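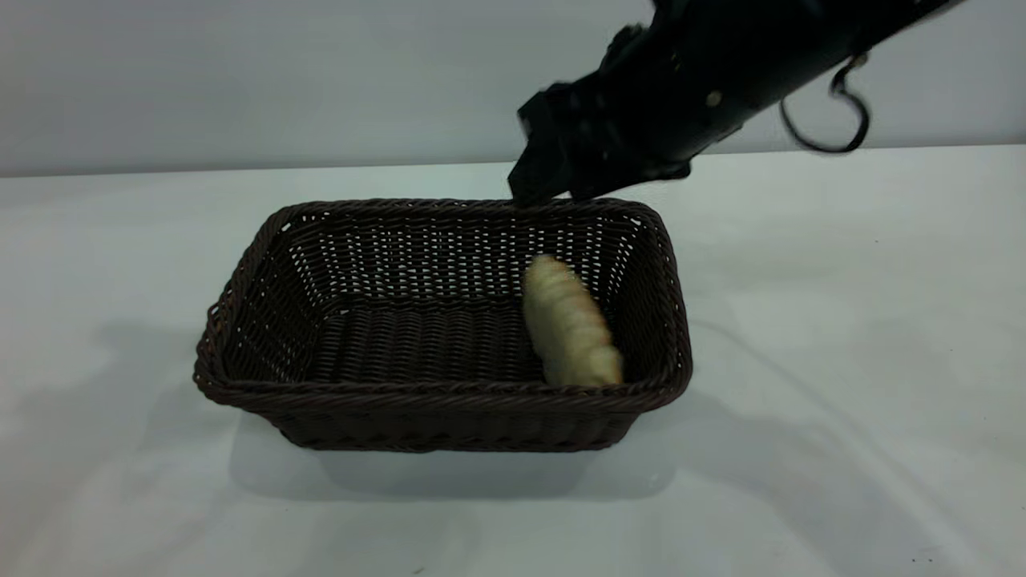
Gripper over the basket, one roll inside.

Gesthorpe Kitchen Chores, data card
Version note 01/12/2024

Summary
Gesthorpe is a small set of recordings of a robot arm doing light kitchen and tabletop work, most of it picking up food-like items and dealing with a woven basket. It was put together to answer a narrow question: if you take a household chore that no adult would think twice over, can a current arm and a current policy do it without a person hovering nearby? Our answer so far is no, with some exceptions that we think are less impressive than they look on video. Please read the section on scoring before you quote a success rate from this set.

What is in it
There are 27 task prompts. Of these, 18 are single-step (put the roll in the basket, take it out, move the basket to the left) and the rest chain two or more steps together. Views come from a fixed camera at the workspace and from a small camera at the wrist. Both are stored with the arm's joint readings and the text prompt. Episodes in which the operator took over are kept and flagged. We did not remove failures, and we would ask anyone building a subset to leave them in too.

Why baskets
Most published bin-and-basket demos use a smooth plastic tray with low walls. Homes have baskets with raised rims and a weave that can snag a fingertip. A dark interior is also hard on a wrist camera, and a policy that has mostly seen bright trays has to cope with walls that swallow the light.
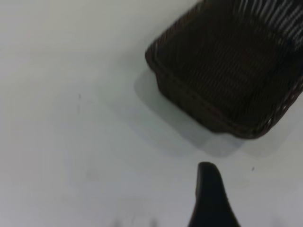

So the tasks lean on the basket more than a balanced benchmark would. If your method does well on trays, try it on the basket prompts before you write the word "household" in an abstract. Our own baseline, Vindar, was tuned on trays first. It approached the rim at the wrong height often enough that we stopped treating those episodes as bad luck.

How success is scored
An episode passes if the item ends where the prompt says, nothing else has been pushed out of place, and no one touched the arm, the item or the table. The time limit is generous. Retries inside the limit are allowed and are logged separately, because a roll placed on the fourth try is a different result from a roll placed on the first. We have seen papers fold the two together. Please don't do that with this set.

A pass says nothing about damage. Bread that has been squeezed flat still passes if it lands in the basket. We know this is a weak rule. We tried a crush rating in October and our raters disagreed so much that we dropped it.

What the set does not show
The table is white, tidy and well lit. There are no children, pets, wet hands or half-open drawers. Anyone claiming that results here carry over to a real kitchen will need to bring evidence from a real kitchen. The same goes for shop floors: Jasolside asked whether the basket prompts could stand in for order packing, and we said they could not. 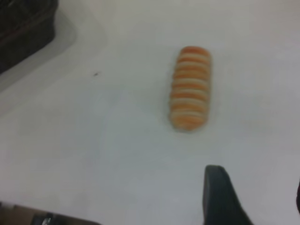
Grewal wrote back on the draft of this card that we were being too hard on the field, that steady single-item picking would have looked out of reach not long ago, and that a reader could come away thinking no progress had been made at all. We accept the point about progress. We still don't think picking up one item from a clear table counts as doing a chore.

Known problems
Prompt wording is uneven. Some say "bread," others say "roll," and a few early ones say only "the food."
Wrist views are soft when the arm moves quickly.
In 15 episodes the fixed camera and the wrist camera drift out of sync toward the end. They are listed in sync_issues.txt.

Suggested use
Evaluation and error analysis. The set is too small to train a general policy and we won't help you argue otherwise. Report first-try and retry results side by side, and state how many episodes you left out. Corrections can be filed in the issue tracker with the episode number in the title.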